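Dodar Finger Comparison: Cloth Handling Set

README, last edited Jan 10, 2019

Hello, and thank you for taking the trouble to open this file before opening the data! We put this set together while trying to decide which fingers to keep on our hand-held gripper, and along the way it grew into something we thought other people might like to have. If you only want to know where things are, skip down to the part called Folders. If you have a cup of coffee and a few minutes, read on.

What we were comparing

Two finger designs, both fitted to the same hand-held body. The first, which we call Clilero, is long and narrow and closes to a small tip. The second, Goel, is shorter and has a broad flat pad. Gil-soo Yoon drew both of them, and he would like it known that Goel was drawn first and that he was learning as he went. The job was the same for each: pick up the edge of a piece of cloth, carry it over and lay it down again as a fold. We picked cloth because it punishes a clumsy fingertip much faster than a block or a cup does, and because Raíssa Arruda had already spent most of May on cloth and had opinions.

There are 500 recordings in the release. Of these, 136 use the Goel fingers and all the rest use Clilero. We know that's lopsided. Once people had tried both they kept reaching for the long ones, and by the time we noticed, the sessions were mostly over. Please keep this in mind if you train on the whole lot at once.

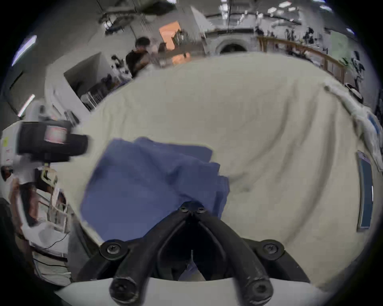 Clilero fingers at the lower edge of the folded blue cloth, view from the gripper camera.

The camera rides on the gripper and has a very wide lens, so straight things near the rim come out bent and the corners go dark. We have left all of that alone. Saodah Lumenta wrote a small script, cirov_flatten, that straightens the view if you need it, but you do lose a good deal at the sides, and we found the rounded version perfectly usable once we'd gotten used to it. Other people in the room show up in the background now and then, and everyone who was working there agreed to the release.

What we noticed

The long fingers are lovely for getting under a single layer. They are less lovely when the cloth is thick, and they flex a little if you squeeze hard, which you can feel in the handle before you see it in the video. The broad pads hold a stack of layers well but tend to push the cloth ahead of them on the way in. A white sheet on the table wrinkles along with whatever you're folding, so look out for the odd recording where a bit of the sheet gets pinched too. Hwa-young Sun has tagged the ones she found with "sheet" in the notes column.

Folders

clilero/ and goel/ hold the video, one file per recording.
width/ has finger opening over time, in millimeters.
notes.csv has one row per recording: operator, cloth, fingers, outcome, remarks.
calib/ has the lens files, 4 in all. Use the one named in the notes row, please, as we refocused between sessions.

Known problems

The first 20 Goel recordings have no width file. The video is fine.
Outcome was marked by the operator right after each try, and some of us are kinder graders than others.

Questions and corrections go to Hye-jin Um, who looks after the notes file and is very glad to hear about typos in it.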